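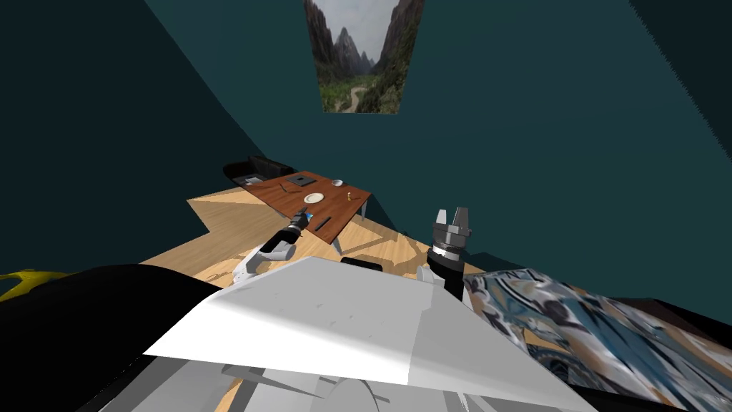 Re: [floors] Patchy sheen after recoat

Sheen complaints on timber floors need to be separated from lighting complaints before anyone hires a sander. A waterborne satin coat reflects more at a low viewing angle than it does from directly overhead, so the same boards can pass from one side of a room and fail from the other. Light tan planks like the ones in the first picture, with pale patches of light along them, are a poor surface to judge by eye while the light is falling that way. Close the blinds and look again before marking anything with tape.

Ngozi Usman wrote:
> Second coat went down in the front room at Trostley and the
> colour is even, but there are dull areas near the window.
> Roller was 7 mm nap. Is it the coating or the light? The owner
> wants it cut back and redone before the furniture goes in.

Nap length is fine for that product. I would want readings at both ends of the room before agreeing to a cut back.

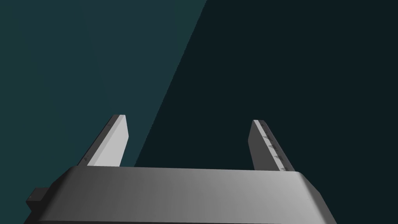

Can the floor be assessed at night under the ceiling lights?
Only for gross defects such as stop marks, as overhead fittings hide most of the variation you are describing.

The order I use:

1. Measure the light at floor level. Below 200 lux, add a lamp. Above 2,000 lux, wait for the sun to move off the boards.

2. Set a 3,000 K lamp on the floor, aimed along the grain, and walk both sides of it. Mark anything that stays put when the lamp moves.
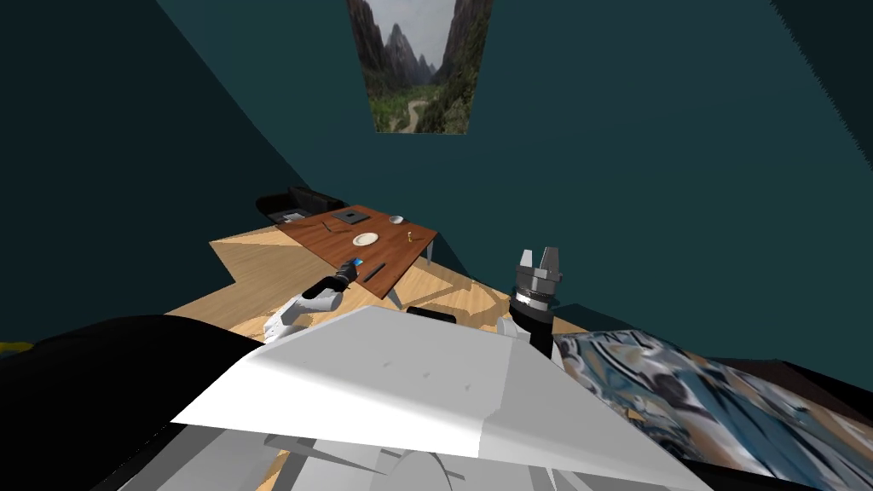
3. Take gloss readings at 60 degrees, along the grain and then across it, on marked and unmarked boards. Record the two directions separately.

Kulap Wiriya's notes from the Zevar job have a usable form for step 3. If the marked boards read the same as the rest, leave the coating alone and show the owner the figures.

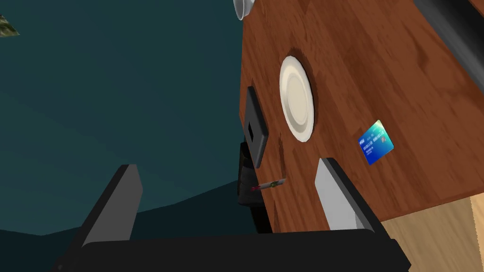 If they read lower, check the edges first. A dull band parallel to the wall is usually cutting-in that dried ahead of the roller, and it can be fixed with a light abrade and one full coat, wall to wall. Spot repairs in satin will show.

Leave rugs off until the coating has cured to the data sheet.

Trinh Lò
Rutherford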